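I signed up for the pastel class in September, mostly because my sister kept telling me I needed to get out of the house, and I have been meaning to write about it ever since. It meets at the old Wisum schoolhouse, upstairs, from 9 in the morning until whenever people get hungry. The teacher is Philomena Aryee, who has the kindest way of telling you that your sky is a mess.

I had only ever used colored pencils before this, and pastels are a whole different animal. They get on your sleeves, your coffee cup, your dog (poor Biscuit was blue for an entire weekend). I bought a starter box from Kotov and wore the white down to a nub in two classes, and I have hardly touched the greens, which all look like toothpaste to me.

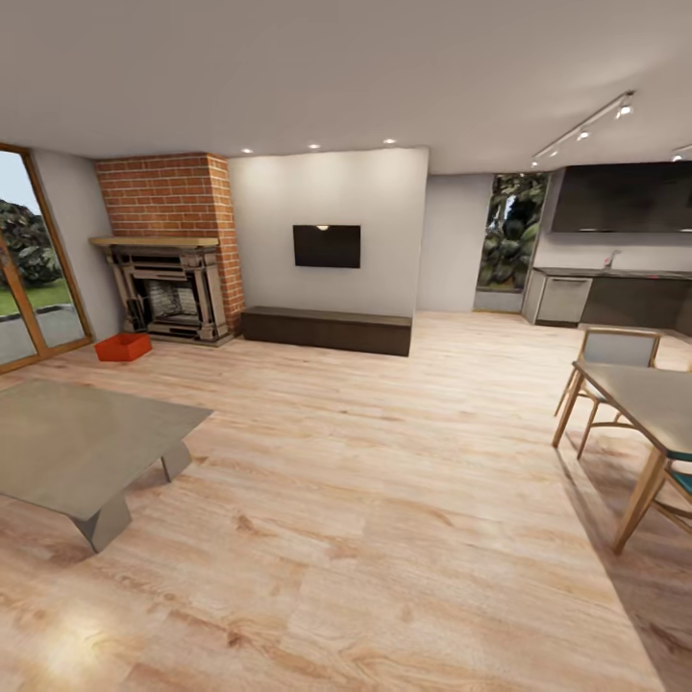

Philomena has us start every drawing with 4 values and no color at all, just grays, and for the first few weeks I grumbled about it the whole drive home. Then one evening I tried a brick wall on my own and finally understood what she was after. I'd been drawing every single brick and outlining it like a coloring book! With red brick like the chimney over that fireplace, she'd have you lay in one big warm shape first, then drag the pale mortar lines across it lightly, and leave the firebox opening as your darkest dark. I did mine that way on a scrap of tan paper and it's the first thing I've made that I didn't hide in the closet.

Rigoberto Montoya sits next to me and does nothing but pears. He has been at it for years and says he still can't get the stems right, though I'd hang any of them in my kitchen. He let me try his sanded paper, and oh my goodness, I am spoiled now. It costs more than I'd like – I've asked for a pad for my birthday.

We're starting portraits next, and I'm already nervous about noses.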